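### 4.2 The desk corner

Of all the spots I looked at for this study, the desk corner is the one I kept coming back to. I came in expecting to write mostly about noise, because that's what people complain about when you ask them about shared workspaces. Then I spent a long Monday afternoon sitting at one of these little desks myself, and by three o'clock I was thinking about cables and elbow room and not much else.

Some background first. The Tuvik floor is split up with partitions, and each bay gets whatever furniture was free when it was set up. There was no plan for this that I could find. The Skakel survey (which I lean on a lot in Section 2) sorts work bays into 4 types by how much of the desk surface stays usable during a normal day, and I've stuck with those types here so the numbers can be compared. The desk corner belongs to the tightest one. A laptop goes down, then whatever goes with the laptop, and after that you're hunting for a place to put your coffee.

I also want to flag the walls, which did more for me than I'd guessed. They're light gray and a bit felt-like, and sitting between two of them feels calmer than the open part of the floor (I have no measurement for this, so take it as a note from one fairly distractible person). Bays also pick up fixtures that have little to do with desk work, and I coded those separately as "wall items."
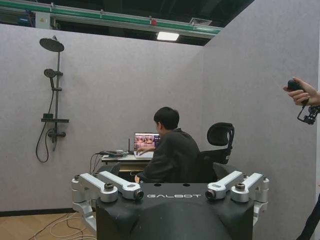
**Figure 3.** The desk corner in use, with a laptop on a small light-colored desk, black cables on its left part, and a black rain shower set on the partition wall.

What I care about most in Figure 3 is the left part of the desk. The cables lie across it in a tangle and then hang down over the edge toward the floor, so that stretch of surface isn't much good for a notebook. I scored cable spread by area, the way Erberg does, and left out anything hanging below the desktop. I went back and forth on that! Hanging cables do get in the way of your knees, but mixing knees and desktops in one score made a mess of the pilot data.

The chair was easier to score. It's a black office chair with a mesh back and a curved headrest you can adjust, and it stands right beside the person at the laptop. I put it down as "spare seating within reach," a code I borrowed from Chávez and then loosened a little, because the original wording only allowed for stools. The shower set went down as a wall item, under "bathroom fixtures."

Desk size gets its own treatment in Section 4.3, where I compare the small desks with the long shared tables and try to pull apart surface area from plain old clutter.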